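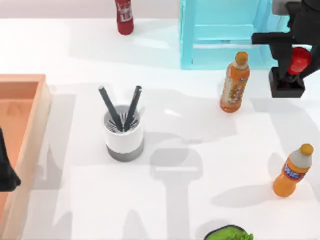
Boa noite a todos, e obrigado por terem vindo com esta chuva. Quero falar-vos do par de braços que ando a construir na oficina partilhada da Dikgate, e começo pela parte que me ocupou mais serões, a do simulador. Antes de apertar um parafuso a sério, aprendi a deixar os braços enganarem-se no computador, onde um erro não custa um servo nem acorda os vizinhos. A mesa simulada tem de ter coisas parecidas com as que temos em casa, e por isso há lá garrafas cor de laranja, um copo branco com dois pauzinhos pretos a sair em V e uma taça com folhas verdes, que a minha filha insiste em chamar o jantar. A garra preta da direita tem uma coisa vermelha e redonda presa entre os dedos, e é desse aperto que vos quero falar com mais vagar.

(Pausa. Perguntar quem na sala já montou um braço. Esperar pelas mãos, há sempre gente tímida.)

O projecto chama-se Innes. O nome não tem grande história, era a palavra que estava escrita na caixa onde guardei as primeiras peças e foi ficando. São dois braços iguais, um de cada lado da mesa, com peças impressas e perfil de alumínio que sobrou de uma estante. Cada braço tem 355 milímetros do ombro ao pulso, medida que escolhi por uma razão pouco nobre: era o que cabia na minha bancada sem tirar de lá o torno.

Agora o aperto. Uma coisa redonda e lisa é muito mais difícil de agarrar do que uma caixa, e eu demorei a acreditar nisso. Na minha cabeça bastava fechar os dedos com força. Pois não basta! Se os dedos fecham fora do centro, a peça foge, e se fecham com força a mais, no simulador acontece uma coisa engraçada que é a peça disparar pelo ar fora como uma rolha. Na primeira semana de agosto perdi assim não sei quantas bolas virtuais, e confesso que ri bastante.

(Contar aqui a história da bola que nunca mais parou de cair. Não alongar, da outra vez levei cinco minutos nisto.)

O que resolveu foi o atrito. Eu tinha deixado o valor que vinha de origem e as pontas dos dedos eram, para todos os efeitos, de gelo. Subi o atrito, baixei a velocidade de fecho e pus um limite na força. Depois deixei correr 3000 tentativas durante um fim de semana, com o computador encostado à janela para não aquecer demasiado, e na segunda-feira tinha finalmente números em que podia confiar.

Foi o Struan Jardine quem me deu a ideia de variar a posição das coisas de uma tentativa para a outra. Muitos de vós conhecem-no da bancada do fundo. Eu punha tudo sempre no mesmo sítio, muito direitinho, e o braço aprendia de cor. Bastava chegar uma garrafa um bocadinho para o lado e ele fechava a garra no vazio, todo convencido. Com as posições baralhadas aprende mais devagar, mas aprende melhor — e quem já ensinou alguém a conduzir sabe do que estou a falar.

(Beber água.)

Passemos à madeira e ao metal. A mesa verdadeira é um tampo velho que pintei de branco, com duas demãos, e que ainda assim tem um empeno ao meio. Os controladores são os Tirnent, que comprei em segunda mão e de que gosto muito, embora o conector seja uma tristeza. Aqueçam-no com cuidado se tiverem de o soldar de novo. A fonte de alimentação é a Staletti, e peço-vos que ponham um fusível e um botão de paragem antes de ligarem o que quer que seja. Eu pus o botão depois, e tenho uma marca na parede da oficina que o comprova.

As pontas dos dedos são forradas a borracha de câmara de ar de bicicleta, colada com cola de contacto. Gasta-se, troca-se, não custa nada. Experimentei silicone, que agarra lindamente mas se enche de pó, e numa oficina com serradura isso quer dizer lavar os dedos ao robô todas as noites. Já me chega lavar os meus.

Sobre dinheiro, porque perguntam sempre: só em parafusos e anilhas deixei cerca de 50 euros, e ainda me faltaram os M3 compridos. Do resto falo de bom grado ao balcão, longe da minha mulher.

(Se houver tempo, mostrar o ficheiro da garra e explicar a folga do pivô. Se não houver, passar às perguntas.)

Deixo os ficheiros na pasta comum da oficina. Quem quiser mexer nos braços pode vir às quintas depois do jantar, que eu estou lá e faço café.

27 partilhas
4 comentários

Marta V.
Gostei muito da palestra! A borracha de câmara de ar aguenta quanto tempo, mais ou menos?

Autor
Marta, depende do uso, mas as minhas têm durado uns bons serões. Corte logo várias tiras de uma vez.

rui_bancada
Também tive a fase das peças a voar. No meu caso era o passo de tempo da simulação, demasiado grande. Vale a pena espreitar isso antes de mexer no atrito.

Teresa
Os parafusos M3 compridos há na gaveta de baixo do armário verde, ao lado das brocas. Leve os que precisar e depois reponha, por favor.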